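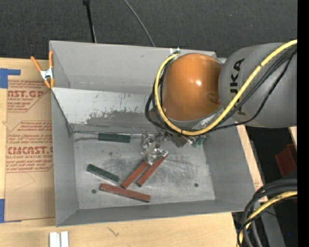

Nilmini Pramanik wrote to ask whether the Mostora cable kit really stops the dress pack rubbing at the wrist, as the leaflet claims. Up to a point. The kit is a sleeve, two clips and 800 mm of spare lead, and we stock it with some reservations.

Fitting
Power off and lock out first. Leave enough slack for the wrist to turn fully both ways, then jog slowly through your lowest pick before tightening the clips. Mostora says to check the sleeve every 200 hours. We would look sooner on a bin-picking cell, where the wrist is forever tipping to get at parts by the walls.

The leaflet also says "fit and forget". Please don't. Ours had a flat spot after 165 hours, and a second clip position only moved the rub further along.

Suits: small arms with outside cabling
Price: £51, sleeve only on request
Questions about fit: ask for Ylva Hägglund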